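Category: Home & Rental / Room Checks / Bedrooms

Bedroom safety checklist with comments
Murnodo House, second floor, room 11
Checked by Concetta Serra. Second reader: Dong-geon Myung. Date of check: 2021-10-07

The list is the same one we use for every sleeping room. Each line gets OK, FIX or WATCH. FIX means it has to be done before the next check. WATCH means it is allowed for now and will be looked at again. Comments are from the person checking unless a name is given.

Ga-eun Cheon sleeps in the room and was present for the first half. Geum-ok Hwang holds the lease and gets a copy.

1. DOOR AND WAY OUT

1.1 Door opens all the way. OK.
Opens to the wall. The mats stop short of the swing. At the last check one tile was lifting under the door and it has been trimmed.

1.2 Door can be opened from inside without a key. OK.
Thumb turn is stiff. Works.

1.3 Clear path from bed to door, wide enough for an adult. OK.
Walked it with the light on and again with it off.

1.4 Window opens and can be reached. WATCH.
Opens, but the latch needs two hands. Dong-geon has put it on the October list for the Rallari people, who are coming anyway for the window in the stairwell.

2. SMOKE AND HEAT

2.1 Smoke alarm in hallway outside room. OK.
Tested with the button. Heard in room with door shut.

2.2 Alarm battery date. FIX.
No date written on it. Change the battery and write the date on tape on the side.

2.3 No portable heater in use near bedding. OK.
There is a Derkska heater in the hall closet. Ga-eun says it has not been out since spring. If it comes out, it goes on the bare floor by the door and not on the mats.

2.4 Candles. OK.
None kept in the room, per Ga-eun.

3. FLOOR

3.1 Floor covering lies flat. OK, one comment.
Foam squares, beige and white, locked at the edges. I went over them in socks and felt one raised joint on the window side. Pushed down by hand and it stayed. Check it again next time.

3.2 Floor under mats dry. OK.
Lifted four tiles: two at the bed, one at the door, one in the corner on the outside wall. No damp and no smell. Keep lifting that corner one in winter.

3.3 Nothing small loose on the floor. FIX.
See section 7.

3.4 Cords not crossing the walking path. OK.
There is a thin white cord low down by one of the cushions at the bed. It stays out of the path. Keep it there, and don't run it under a mat.

4. BED

4.1 Bed stable. OK.
Mattress is directly on the floor, so there are no legs or slats to check.

4.2 Air under mattress. WATCH.
A mattress on foam does not breathe much. Stand it up against the wall for a few hours every couple of weeks. Ga-eun says she does it when she changes the sheet. That is often enough if it really happens.

4.3 Headboard panel fixed. OK.
Pulled on both ends. No movement.

4.4 Bedding clear of outlets. OK.
The duvet is kept rolled at the head end during the day. Make sure it doesn't get pushed up over a charger.

5. FURNITURE AND WALLS

5.1 Tall or long furniture secured. OK.
The long shelf is low enough that it would be hard to tip, but it has a strap to the wall anyway. Strap is tight.

5.2 Heavy things kept low. FIX.
There are boxes and a bottle on top of the shelf. Boxes are light and can stay. The bottle should go down into one of the cubbies. The cases with the plush rabbits are fine where they are.

5.3 Drawers do not fall out when pulled. OK.
One drawer in the white cabinet. It has a stop. Wooden knob was turning on its screw, tightened during the check.

5.4 Things hung on walls. OK.
A hanging pouch only. Hook is good. Do not put anything heavier in it than what is there now.

5.5 Curtains and strings. WATCH.
String hangs loose near the curtains. No small children live in the room, but Ngân Mai brings her daughter over and the girl is two. Wind it up out of reach on those days, or put up a cleat and be done with it. (Dong-geon: I have a spare cleat, will bring it.)

6. ELECTRICAL

6.1 Outlets tight, no scorch marks. OK.
Three outlets, all tested.

6.2 Extension cords. OK.
None in use.

6.3 Chargers in good condition. OK.
Ga-eun's wall charger lives in the floor box when not in use. Checked the prongs and the case. No cracks. The older one from the kitchen has been thrown out.

6.4 Ceiling fixture. OK.
Tight to the ceiling, no flicker.

7. SMALL ITEMS AND COSMETICS

7.1 Small items kept in a closed container. FIX.
They are kept in a black box, which is a good start, but it sits open on the mats. It needs a lid or it needs to go into the cabinet. At two years old a child will go straight to it.

7.2 Nail products. FIX.
Gel polish has been sharing the box with everything else. It should be by itself, upright, cap tight, in its own carton with the print readable. Keep it out of sun and away from the heater if the heater is ever used. Geum-ok asks that it not be used in the bedroom with the window shut. I agree and have added it to the house sheet.

7.3 Sharp or pointed things. FIX.
Anything thin and pointed goes in a tube or a case. You don't want to find it with your foot on a soft floor.

7.4 Tapes, measures, spare clips. OK.
No hazard. They are only in the way of finding the rest.

The floor box and one of the things that has to be sorted out of it:

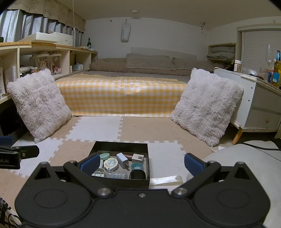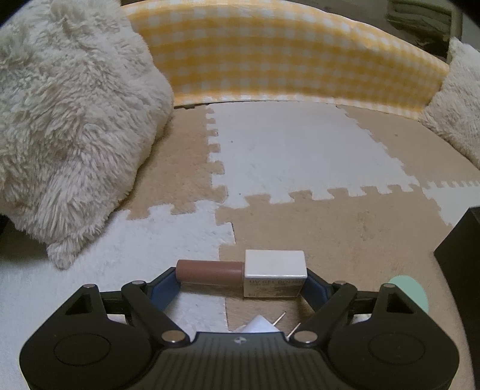 8. STORAGE PLAN AGREED

Ga-eun and I went over section 7 at the kitchen table and settled on two containers with lids, both from the Seo set that Geum-ok already has in the pantry, so there is nothing to buy. The larger one takes the household things and the smaller one takes cosmetics. The little white carton marked UV GEL POLISH goes in the smaller one, and so does the brown tube that looks like lipstick. The roll of teal tape and the round tape measure go in the larger one with the charger. Both containers go in the white cabinet with the door side facing the bed, and the drawer is left for papers. Ga-eun asked if she could keep the black box for daytime use. Yes, as long as it is put up when there are visitors.

9. FOLLOW-UP

Battery in hallway alarm: Dong-geon, this week.
Bottle off the top of the shelf: Ga-eun, same day.
Window latch: Rallari, when they come. Work order 702.
Cleat for the string: Dong-geon.
Small items into lidded containers: Ga-eun, before Ngân's next visit.
Corner tile: lift and look, Concetta, next check.

Comments added after the check

Geum-ok Hwang: Thank you, I have read it. Please put the polish rule on the sheet by the bathroom too, that is where people do their nails when it rains. The lids for the Seo containers are in the drawer under the kettle and not with the containers.

Ga-eun Cheon: Bottle moved. I found a lid for the small container but the large one is missing its lid, so I'm using the one with the blue rim. It closes if you press the corners.

Dong-geon Myung: Battery changed and date written on. I tried the window latch with some oil and it is a little better but still two hands. Leaving the work order open.

Ngân Mai: We won't be over until later in the month. She opens lids too now, so the cabinet is the part I care about. Could there be a catch on it?

Concetta Serra: Catch added to the follow-up list. I'll pick one up when I get the tape for the alarm dates.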